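Back from Valthorpe and still humming

So I finally got to see Rosenthal, the new musical everyone at choir has been going on about since the spring, and I've had the second act stuck in my head for two days. I'd booked on a whim on 15th May (payday, dangerous) and then spent the next few weeks convinced I'd picked the wrong date. I hadn't! Seat 9, row G, right on the aisle, with room for my knees.

If you don't know it, it's set in a piano workshop in a small town called Brirkon, and it follows the owner's two daughters after he dies and leaves them a business neither of them wants. I know, I know, it sounds gloomy. There are proper laughs in it though, mostly from the younger sister, who gets a whole number about trying to sell a grand piano to a man who lives up four flights of stairs. The chap next to me was wheezing.

The Valthorpe only holds 288 people and it suits a show like this. I saw something at one of those 3000-seat barns last year and might as well have stayed at home with the telly on. From row G you could see the older sister's face change when she opens the letter, and she doesn't sing a note for a good minute after. Just the cello. I had to dig about for a tissue.

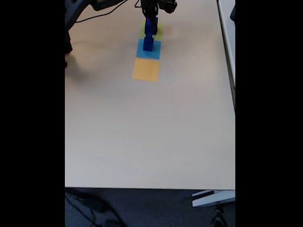 The band is five players, up on a little balcony at the back, and I wish they'd been a touch quieter in the opening. I lost half the words of the first song, and it's the one that tells you who everybody is, so I spent a while thinking the uncle was the husband. They'd sorted the balance by the third number or so.

Ashraful Rathnayake plays the uncle, by the way, and he's wonderful. Big warm voice, never pushes it. His duet with the older sister, "Leave the Lid Open", is the one I keep singing while I'm doing the washing up (badly, and in the wrong key). I'd pay for another ticket for that song.

Grumbles? The interval is too short for the queue at the bar, and the ending goes on a bit. There's a lovely moment with the two of them at one piano where I thought, oh, perfect, lights down, and then we got another scene and a reprise. My sister disagrees with me and says she'd have felt cheated without it. We argued about it all the way back to Ellby on the train.

It's on until the end of June and they do 30 day seats at the box office each morning, so go early if you fancy it. I bought the programme but there's no cast recording yet, which is a shame as I'd have had that too. Next up for me is the choir's summer concert, and I still don't know my alto line for the Fauré.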